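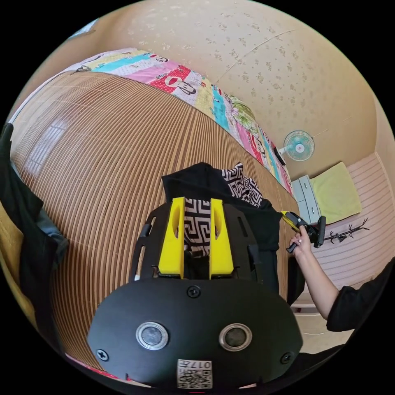
Figure 1. Patterned fabric and a black garment on a striped woven mat.

Unit 9: Thermometry in Practice
Instructor: Quyên Cao
Lab sessions: Walter Building, lower level

These notes go with the unit 9 lecture and the lab that follows it. Read them before the lab. The worked problems use the same equipment you will be using, so it is worth keeping your copy with your notebook.

9.1 What a thermometer reports

A thermometer reports its own temperature. Whether that is also the temperature of the thing you care about depends on how well the two are coupled, how long you wait, and what else the sensor can exchange heat with. Most of the large errors in student data come from this step and have little to do with the electronics.

Three cases come up in our lab.

Stem conduction. A metal-sheathed probe carries heat along its length. If the tip is in a hot bath and the handle is in room air, the tip sits slightly below the bath temperature. Deeper immersion reduces the error. A quick test is to raise the probe a short distance and see if the reading changes. If it does, you were not deep enough to begin with.

Radiation. A sensor hanging in a gas exchanges heat with the walls as well as with the gas. In a furnace at 800 °C this effect is large. In a room at 20 °C it is small but can still be seen if the sensor has a view of a lamp or a window.

Lag. For a sensor with a single time constant, the error after a step change in temperature falls off exponentially. After one time constant, 37 percent of the step remains. After five, less than 1 percent remains. Stirred water gives a much shorter time constant than still air does, so the figure you measure in one medium can't be carried over to the other.

9.2 Resistance thermometers

The resistance of a pure metal rises with temperature. Platinum is the usual choice. It is stable, it resists corrosion, and its curve is well known. The common industrial sensor has a resistance of 100 ohms at 0 °C and changes by about 0.39 ohms per kelvin near that point.

Over a small range we can write

R = R0 (1 + aT)

where R0 is the resistance at 0 °C, T is the temperature in degrees Celsius, and a is the temperature coefficient. Over a wide range the curve bends slightly and a second-order term is needed. Use the full equation for anything in the Lacerda furnace. The linear form is fine for the water bath as long as you state that you used it.

Lead resistance. Suppose each of the two wires going to the sensor has a resistance of 0.2 ohms. A two-wire measurement adds both to the reading, for a total of 0.4 ohms, and the result is high by about 1 K. A four-wire measurement avoids this. One pair of wires carries the current, and the other pair goes to a voltmeter that draws almost none. The voltage drop in the current leads is never part of what the meter sees.

Self-heating. The measuring current warms the sensor. With 1 mA through 100 ohms the power is 0.1 mW, small enough to ignore in stirred water and sometimes not small enough to ignore in still air. To check, take readings at two currents, plot the apparent temperature against the square of the current, and extend the line back to zero.

9.3 Thermocouples

A wire with its ends at different temperatures develops a voltage between them. The size of the voltage depends on the metal. Join two different metals at one end and the voltages don't cancel, so a meter at the open end reads a value that depends on the difference in temperature between the joined end and the open end.

Two points are often missed.

First, the voltage is produced along the part of the wire where the temperature is changing. It does not come from the junction itself. A wire that has been kinked or contaminated in the hot zone may give a wrong answer even though the junction looks perfect.

Second, a thermocouple measures a difference. You need the temperature of the open end, which is called the reference junction. Older setups kept it in an ice bath. The Jestar logger in our lab has a small sensor inside the terminal block and makes the correction for you. The correction is only as good as the match between that sensor and the terminals — keep the logger away from the bath heater and out of drafts.

Type K wire gives about 41 microvolts per kelvin near room temperature. A voltage error of 20 microvolts is therefore an error of about half a kelvin.

9.4 Averaging

The Vastari bath holds its setpoint well, but any single reading will show noise. If the noise in each reading is random and independent, the standard error of the mean falls as the square root of the number of readings. With 3000 readings, it is smaller than the scatter of a single reading by a factor of about 55.

The assumption of independence is usually the weak part. If the bath drifts slowly during the run, neighboring readings are related and the real uncertainty is larger than the formula gives. Plot the data in time order before you average. A slope or a slow wave should be reported, and you should not quote the square root result without comment.

Averaging does nothing for a fixed offset. A probe that reads 0.3 K high will read 0.3 K high after any number of readings.

9.5 Problems

1. A platinum sensor reads 107.8 ohms in the bath. Use the linear form with a = 0.0039 per kelvin to find the temperature. The sensor was connected with two wires of 0.15 ohms each. Find the corrected temperature.

2. A probe with a time constant of 9 seconds is moved from ice water to a bath at 20 °C. How long must you wait for the reading to be within 0.1 K of the bath?

3. A thermocouple is placed in the furnace at 800 °C. The reference junction sensor reads 2 K too low. Is the reported furnace temperature too high or too low? Explain why the size of the error may differ slightly from 2 K.

4. Sketch a four-wire circuit. Mark which wires carry the measuring current and show where the voltmeter connects.

9.6 Before the lab

Bring closed-toe shoes and a bound notebook. Work out problem 2 ahead of time, as the waiting time is used in the first part of the procedure. Record the serial number of your probe next to your data. The calibration sheets are sorted by serial number in the gray binder beside the logger, and the April sheets replace all earlier ones.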